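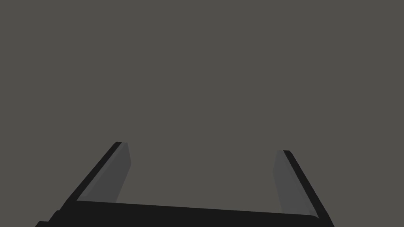
Consuelo Zabala reckons the gripper will take the dull lifting and leave us the interesting work, and that we'll all be home by 4 pm. I've heard that before. Management at Brestwood wants the Solum arms on our packing line by September, and so far all we've been given is simulation footage. Has anyone been through this? What happened to your hours?
Zlata Shevchuk

Cantero_nights
We had 7 people on a bench before the arms and 2 after. No sackings, they just didn't replace anyone who left. The interesting work was clearing jams and re-taping cartons the arm had squashed. My wrists are better, I'll give them that. Get the roster in writing before the trial starts, and ask who wears it when the pick rate drops – at our place it was whoever stood closest.
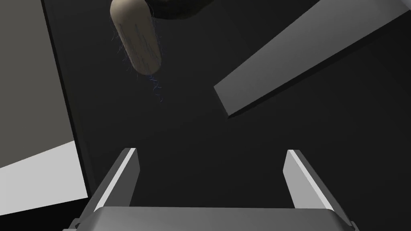
Simulated view, gripper open, board at right.

I'd also ask what they've tested on real stock. A tidy grey block is one thing, a limp bag of odds and ends is another. Ours managed 619 picks on its first shift and the boss put the figure on the noticeboard. The number of those we redid by hand never went up.

lumar77
mate just learn to program them, plenty of jobs going

Zlata Shevchuk
Thanks Cantero, I'll ask about the roster. Lumar, who's paying for the course, and is it on the clock?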